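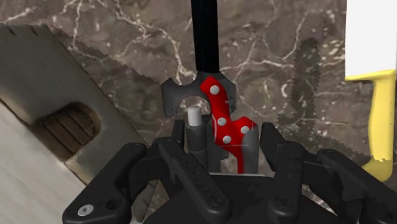

# Teaching the arm to pick up a hand tool by remote control

A walkthrough for recording pick-up demonstrations in the simulator, using the handheld controller. It assumes you have Resia installed and the arm moves when you ask it to. If the arm moves when you haven't asked it to, go back to the setup page and do the calibration again, properly this time.

Tested with the two-finger gripper and the cluttered-counter scene. Last checked 2026-02-16.

## Before you start

You need:

- Resia, with the Cornska tool pack loaded
- the handheld controller, charged
- a chair that doesn't swivel
- 200 demonstrations' worth of patience, though not all in one sitting

The chair is a serious item. Your hand is the robot's hand for the next hour, and every time you drift to the left to reach your coffee, the robot learns that drifting to the left is part of the job.

## 1. Set up the scene

Open the scene file and turn on these settings:

```
surface: marble_brown
clutter: on
shadows: hard
gripper: two_finger_black
view: wrist
```

Leave the clutter on. It's tempting to clear the counter down to the one tool you care about, and your first demonstrations will look lovely. Then the policy meets a second object and behaves like a guest who has walked in on an argument. Keep a few things lying next to the target from the beginning.

Leave the hard shadows on too. They have jagged edges at this quality setting and they are ugly. Raising the shadow quality makes them prettier and cuts the recording rate enough that your hand and the gripper stop agreeing about where they are.

## 2. Work from the wrist view

You can drive from the wide view, and everybody does at first, because you can see the whole arm and feel like you're operating a crane. The policy only gets the wrist view. If you steer by something it can't see, you are teaching it to be psychic.

So put the wrist view on the main screen and turn the wide view off. The first 4 or 5 tries will be bad. Delete them.

In the wrist view the gripper comes in from the bottom, and its body hides part of whatever you're reaching for. Get used to lining up on the fingertip pads. Those are the only part of the gripper that matters, and they're smaller than you think.

## 3. Approach

1. Press **Home** and wait for the arm to stop.
2. Press **Record**.
3. Move over the tool, high enough to clear everything around it.
4. Rotate the wrist until there's a pad on each side of the part you want to hold.
5. Come down slowly, in one go.

Do the rotating up high. If you turn the wrist on the way down, one finger will arrive first and shove the tool across the counter, and then you have recorded a very clear lesson in shoving.

Tools with odd outlines take more care. The one we use for this exercise has a long black shaft, a dark gray metal head with a hooked prong on one side, and a riveted red plate over the top. The shaft is straight and easy to understand. The head has opinions. Pick one place to grip and use that same place for the whole batch. Half a batch on the shaft and half on the head gives you a robot that aims for the middle and gets neither.

Watch the pads as you settle. They don't need to be evenly spaced around the tool before you close, but if one has a gap and the other is nearly touching, nudge over before you squeeze.

## 4. Close and lift

Squeeze the trigger all the way, smoothly. Count one beat. Then lift.

The beat matters. Without it, people lift while they're still squeezing, and the policy learns that lifting is how you close the gripper. Kyriaki Kyriakidis once spent most of November hunting for a bug in the grasp code and found it in her own thumb.

Lift straight up until the tool is clear, hold for another beat, and press **Stop**. Don't wave it around in triumph. The recording is still running until you press the button.

## 5. Keep it or bin it

Resia plays the take back as soon as you stop. Watch it. Keep the ones where:

- the approach is one movement, with maybe one small correction
- both pads touch the tool before the lift
- nothing else on the counter gets dragged along

Delete anything with a long pause in the middle. A pause means you were thinking, and the recording has no idea what you were thinking about. It just sees an arm standing still over a counter, and will happily stand still over a counter for you later.

Small corrections are fine, and I'd keep a few on purpose. A batch of flawless takes never shows the robot what to do when it's a bit off to one side, and it will be a bit off to one side.

## 6. Shuffle

After every 34 kept takes, press **Shuffle** to move the tool and its neighbors. The number is a leftover from an older Lazaridis script and has no deeper meaning, but the file names depend on it, so please don't improve it.

Check the new layout before you record. Now and then the shuffle puts two objects partly inside each other, and no amount of careful driving will get them apart. Press it again.

## 7. Export

```
resia export --task pickup_tool --view wrist --out demos/
```

Aim for 240 takes before you export, which leaves room to lose a few in the check. The check throws out anything where the gripper never fully closed. It's usually right. When it isn't, add `--keep-all` and accept responsibility.

## Troubleshooting

**The gripper moves the opposite way from my hand.** You're holding the controller backward, or you skipped calibration. Try the first one before you write to us.

**The tool slides out when I lift.** You're gripping too near one end, or only one pad is touching. Replay the take at quarter speed.

**The gripper bumps something next to the tool.** Come in higher and turn the wrist earlier. If there truly isn't room for both fingers, shuffle.

**It worked in Rurnska but not in Resia.** Rurnska measures the trigger from open to closed and Resia does it from closed to open. Flip `trigger_sign` in the config and record a fresh batch. Old takes can't be converted; I've tried, and the robot let go of everything with great confidence.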